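Budget for the bench as well as the arm

When a training kitchen or a small food firm asks for money to automate, the request nearly always has one large line in it. The arm is priced to the last pound. The table, the trays, the boards and the hours needed to set them out appear under sundries, if they appear at all. In my view this is the wrong way round, and those who approve such requests should send them back.

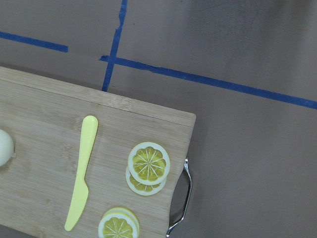
The Wurkcombe plan, which I reviewed in October, set aside 746 pounds for everything that was not the machine itself. Within one quarter the figure had reached 1,120, and 90 hours of staff time had gone unrecorded. None of this was wasteful. Play food wears, tape has to be relaid, and a second bowl is needed as soon as the first is in use. The fault lay in a form that gave such items no line of their own.

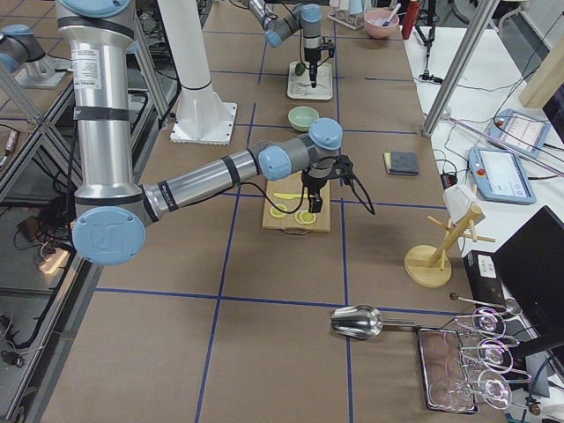 Upendo Bakilana
Adviser on equipment planning, Limside

A buyer should also ask how much room the work takes up. Two arms at one table need space for their mounts, their cables and their pendants, and someone must be able to reach all of it safely. My colleague Gerd Kröger holds that floor space should be charged to the project from the first day. I agree — a bench given over to this work cannot be lent out in the afternoons.

Suppliers will say that such matters are for the customer. They are, and the customer should therefore write them down before signing. 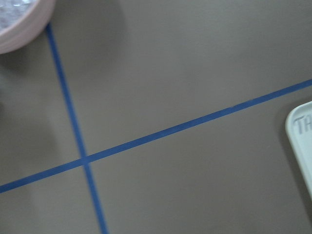 What a sound request should contain

A full list of small items, with a sum for replacing them. A named person responsible for the bench. A floor plan, drawn to scale. Requests without these should wait for the next round.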